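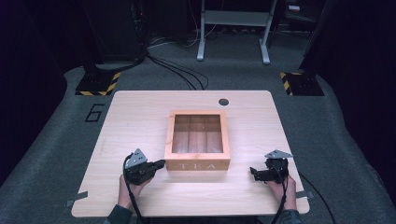

Drirklow Household Objects Study Group, Department of Everyday Culture

Tea box

A tea box (also tea chest, in the older and wider sense) is a small box used for keeping portions of tea at home, in an office or on a hotel breakfast table. The inside is usually divided by thin partitions into compartments, so that different kinds of tea stay separate. Most tea boxes of today are meant for tea bags in paper envelopes. The article does not treat the large plywood chests in which loose leaf was shipped overseas.

Construction

The common tea box is made of pine or another softwood, left pale or treated with a stain or oil which gives it a warmer, orange tone. The four sides are joined at the corners with glue, small nails or finger joints. The bottom is a separate thin panel, and in many boxes it has a different color than the sides. The partitions are thinner than the walls. Often they are slotted and cross each other at half of their height, and in cheaper boxes they can be lifted out for cleaning.

Open boxes and boxes with a lid are both widespread. The open type, with the word TEA in widely spaced white capitals on the front panel and a grid of roughly six compartments, can be set on a table with the letters toward the guest. The lidded type may have a glass window, a metal clasp or a ribbon which stops the lid from falling back. A lid protects better against light and kitchen smells, but it needs free space behind the box.

Lettering

The inscription is painted by stencil, printed, burned into the wood or cut from a thin sheet and glued on. White paint is frequent on stained wood. In the workshops of Brestdale the letters were for a long time painted by hand. Stanisława Nowicki, who made boxes there, kept a set of 13 brass stencils, and 2 of them were for the word TEA in different sizes. The smaller was used for the narrow side.

Use

Compartments are normally filled with the envelopes standing upright, the name of the tea facing forward. Black, green, fruit and herbal teas are placed apart. Strong smelling kinds such as peppermint pass their aroma to the neighbors, and in an open box they are better kept in a closed packet. An open box should stand away from the stove and from direct sun.

Outside of the kitchen the same boxes serve for sewing thread, seed packets, screws and playing pieces. Yhon Huamán describes in his household notes a tea box of the Chávez family in which buttons were sorted by size, and the tea was kept in a tin.

Care

Crumbs and tea dust are removed with a dry brush. The wood is wiped with a slightly damp cloth and left open until dry before it is filled again. Soaking in water loosens the glue and can make the bottom panel bend.

See also: Tea caddy; Haltanon cutlery tray; Spice box

Last revised August 26, 2024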